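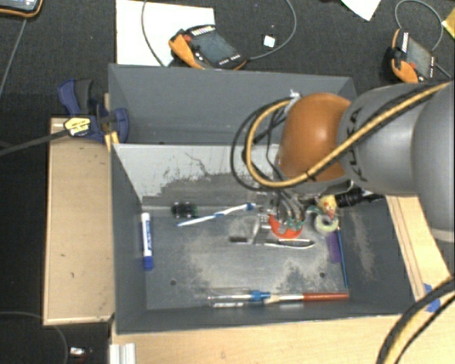
Figure 1. Two-compartment bin with mixed small items in the front compartment.

4. Setting up and using the sorting bin

Read this section before you load the bin for the first time. It covers placement, filling, moving items between the two compartments, and routine cleaning. It applies to the gray Tivard bin with the tall back wall. If you have the shallow Skurer tray, go to Section 6.

4.1 Parts of the bin

Front compartment: the larger of the two. Mixed items go in here. The floor has two small round holes, one at the lower left and one at the lower right.

Rear compartment: sits behind the divider, against the tall back wall. It receives items taken out of the front. Start every sort with the rear compartment empty.

Divider: the light gray wall between the two compartments. It is part of the bin and does not come out. Do not pry at it.

4.2 Placing the bin

1. Choose a flat, level surface that can carry 50 pounds. The bin weighs far less than that, but a full load of tools or hardware adds up.

2. Wipe the surface and the underside of the bin. Grit caught between them will let the bin creep when you pull items forward.

3. Set the bin down with the larger compartment toward you.

4. Press down on each corner in turn. If the bin rocks, turn it end for end and try again. If it still rocks, the surface is uneven and you should move to another one.

5. Peel and fit the four Dresteck pads if your surface is smooth. The pads are in the small bag taped to the instruction sheet. Allow them to set overnight before loading.

CAUTION: Lift the bin by the outer walls with both hands. Never lift it by the divider.

4.3 Choosing what goes in

The bin is meant for loose household and desk items that have no fixed home. Markers, toothbrushes, small toys and other odds and ends are typical. Items may be mixed freely in the front compartment as long as they meet these limits:

No item longer than the short side of the rear compartment.
No single item over 2 pounds.
Nothing that leaks, sheds powder, or has an exposed blade.
Caps on all pens and markers, pushed down until they click.

Note: New toothbrushes and other items for personal use should stay in their packaging if they will be used later. A brush that has been loose in the bin is fine for cleaning jobs. Throw it out or label it; don't return it to the bathroom.

4.4 Filling the front compartment

1. Check that both drain holes are clear. Push a cotton swab through if you are not sure.

2. Put in the long items first. Lay them flat on the floor. They do not need to line up.

3. Add the rounded items next. Set them down by hand -- a ball dropped from height will bounce over the divider or onto the floor.

4. Add the small pieces last and spread them out with your palm. Small dark items are the ones most often missed, especially when they come to rest close to the base of the divider.

5. Stop when you can no longer see any of the floor. One loose layer sorts faster than two, and pieces in a second layer tend to slide behind the larger items.

Note: Don't shake the bin to level the load. Shaking moves the small pieces to the bottom.

4.5 Sorting front to rear

1. Decide on one group to move. "Things that write" is a good group. "Useful things" is not, as you will stop to think about every item.

2. Pick up one item at a time, from above. Lift it clear of the divider before moving it back.

3. Lower it into the rear compartment and let go near the floor.

4. When the group is finished, empty the rear compartment into its own box or drawer. Do this before you start on the next group.

5. Repeat until only the unclaimed pieces are left in front.

6. Go over the corners of the front compartment by hand. Check the back corners last, where the divider meets the side walls.

If an item rests partly on top of another, take the upper one first. Where several small pieces overlap a larger one, move the small pieces aside before lifting it, or they will scatter.

CAUTION: Do not drag items up the face of the divider. This is the main cause of scuffing on the lower part of the wall, and hard edges will leave scratches.

4.6 Normal wear

The bin marks with use. The following are normal and do not affect how it works:

Whitish, dusty marks on the floor of the front compartment.
Scuffing on the lower part of the divider, including patches where the surface has worn to a darker gray.
Long pale streaks on the inner side walls.
Thin surface scratches.

Stop using the bin if you can feel a crack with a fingernail, if the divider moves when pressed, or if the area around a drain hole has split. Tape is not a repair.

4.7 Cleaning

Clean the bin once a month, or sooner if anything has leaked.

1. Empty both compartments.

2. Brush out loose dust with a dry brush, working toward the drain holes.

3. Wipe the walls and floor with a damp cloth and a drop of dish soap. Start with the rear compartment.

4. For marker stains, use Domínguez wipes or plain rubbing alcohol on a cloth. Try a hidden spot first.

5. Rinse with a cup of clean water and let it run out through the drain holes. Have a towel or a sink underneath.

6. Dry with a cloth and leave the bin standing for an hour before reloading.

Do not use scouring pads or powder. Fine scratches hold dirt, and the floor will look gray-white again within a week. Pale scuffs that stay after washing are wear -- more scrubbing makes them wider.

4.8 Common problems

Items keep rolling to one side.
The surface is not level. Repeat step 4 in Section 4.2.

Water stays on the floor after rinsing.
A drain hole is blocked. Clear it from below.

Small pieces drop through a drain hole.
Fit the mesh plugs, part 900. They push in from above and must be taken out for cleaning.

Bin slides when loaded.
The pads are missing or dusty. Wash them with soap and water, or replace the set, part 3000.

Section 4 revised 10/23/20. Text by Touran Heydari, checked by Emiliano Hinojosa. Replaces all earlier sheets for this bin.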